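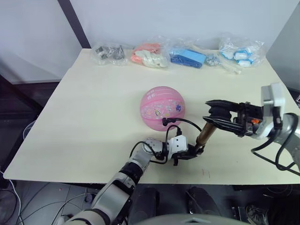
Employee Questions: Two-Arm Stations at the Sillier Packing Site

Last updated 23 August 2024

Will anyone lose their position?
No. Henomach has confirmed that all 600 employees at Sillier keep their current grade and pay. Some duties will change, and supervisors will discuss these with each employee in advance.

Which tasks are moving to the stations?
Handling of single parts and passing them from one gripper to the other. Final inspection and customer returns stay with staff.

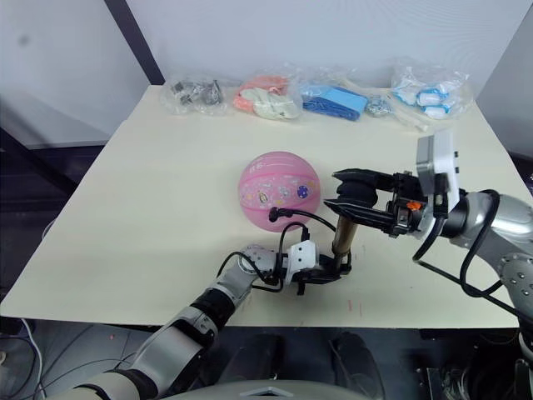 Two-arm station with a brass-colored tube between the grippers. Bagged items are at the back of the table.

Who is responsible for the station during a shift?
The assigned operator. Operators may stop the arms at any time and do not need approval to do so. A stop is not counted against individual or team output.

Is training required?
Yes. The Zivia course is mandatory for operators and is held during paid hours. The first groups completed it in July. Employees who do not wish to become operators may remain in manual packing – please inform your supervisor in writing.
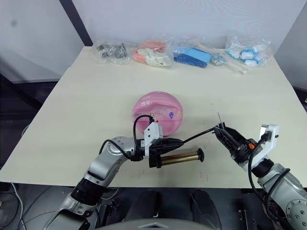

Will my shift pattern change?
Current patterns remain in place. Any change requires written notice and a meeting with the staff concerned.

Where do I send further questions?
Contact the Wilczyńska office at extension 2088.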